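Home | Hire | Bins and Tubs | FAQ | Contact

Bins and Tubs: Common Questions
Reading time: 2 min

Do the bins come with lids?
No. Lids for the large grey bins are sold separately through Lulley.

Can I put mixed small items in one bin?
Yes. Soft goods, pouches and packets can share a bin if nothing leaks. Lay them flat on the base and leave some space between them so you can find things without digging. 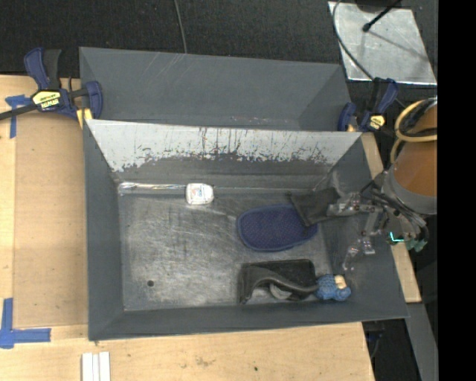 Mixed small items in a large grey bin, second bin behind.

Older bins are scuffed. Is that a problem?
Scratches and worn patches on the walls are normal on hire stock and don't change the price. If you need bins in new condition, ask Skye Pringle before you book.

How do I clean one?
Warm water and dish soap. Don't use steel wool. Let it dry before stacking.

How high can I stack them?
Empty bins nest up to 6 high. Don't stack full ones.

What is the shortest hire?
Three days. Returns close at 4 p.m.

Something was left in a bin I returned. Where is it?
Call the counter and ask for Réjean Gauthier. We keep left items until the end of the following month.

Karabulut Storage Hire, 252 Ernell Road | Contact us | Copyright Karabulut | Back to top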